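Garis tour postponed AGAIN - anyone heard about refunds?
Music > Live & Touring > Tour News

tapedeck_lou
So the email came at 4 pm. Whole July leg is off, "new dates to be announced". Second time now. I've got two tickets for the Moon show, row 19, been holding them since the first onsale. Anyone else get the email? Mine went to junk so check there

fernhill
Yep got it. Same wording as last time, I think they just changed the month lol. Not even a line from the band

kettle_black
Got mine. Holding on to the tickets. They'll play eventually and the resale prices will be stupid

tapedeck_lou
Thing is it says "tickets remain valid" but valid for what, theres no date. Rang Geson (the ticket people) and sat on hold for 8 minutes then it hung up on me. Tried the web form, it wants the order number and the last digits of a card I cancelled ages ago. So now I'm doing it by post like it's my nan's era. Printed the order confirmation, the terms and the first postponement email, going through it all tonight

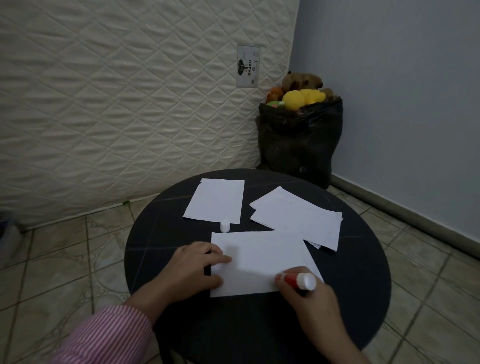 Brynhildur Zoëga
Post is slow but it did work for me on the first postponement. Put the order number on every page. They lost my second sheet and I had to send the lot again.

fernhill
wait you got a refund the first time? They told me I'd missed the window

Brynhildur Zoëga
I did, minus the booking fee. I wrote the same night the email came out. The window was in the small print at the bottom, grey on white.

Maarten Dekker
Unpopular opinion but I don't get the anger. Bands postpone. Drummer's wrist has been bad since the Grimus record, everyone knows that. Would you rather they came out and played half a set?

tapedeck_lou
I'd rather they announced a tour when they can do a tour. And nobody's mad at the drummer, it's the ticket money sitting there for ages while we wait

Maarten Dekker
Money sits there with every tour. You bought early, that's the deal

kettle_black
With Maarten on this one. Smaller rooms are closing all over, if everybody pulls their money out there won't be a Moon to play at. It only holds 612

fernhill
Moon holds 667, they put the balcony back in

kettle_black
Balcony's seated only and they don't open it for loud bands. 612

fernhill
I have literally stood in the balcony for a loud band

kettle_black
Which one

fernhill
Garis!! The Grimus release show. You were probably downstairs behind a pillar

Brynhildur Zoëga
Could we keep to refunds please. Lou, did your email mention a deadline? Mine doesn't have one this time, not anywhere.

tapedeck_lou
No deadline that I can find. Reading it again now. It says "requests will be considered in the order received", whatever that means. Got the letter half written - asking for full price plus the fee, worst they can say is no. Will get it in the mail in the morning before work

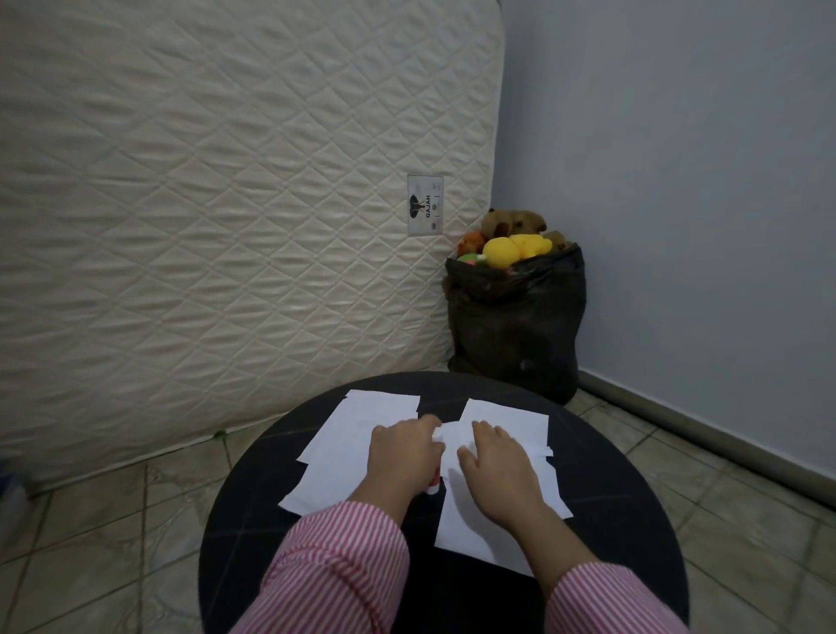 Also want to know if the support act is staying on for the new dates. Half the reason I bought the second ticket was my sister likes them. If they've dropped off then it's not the same show is it, and I reckon that should go in the letter too

Maarten Dekker
Support changes are in the terms. They can swap them whenever. You won't get anywhere with that

tapedeck_lou
Ok found it, clause near the end. Annoying. Leaving it in anyway

fernhill
do it. I'm sending one as well, what address did you use? There's two on the Geson site and one of them looks ancient

Brynhildur Zoëga
Use the one on the contact page. The one in the footer came back to me unopened.

kettle_black
Still keeping mine. See yous in the balcony apparently

tapedeck_lou
Cheers Brynhildur, was about to write the footer one on the envelope. Will post when I hear anything back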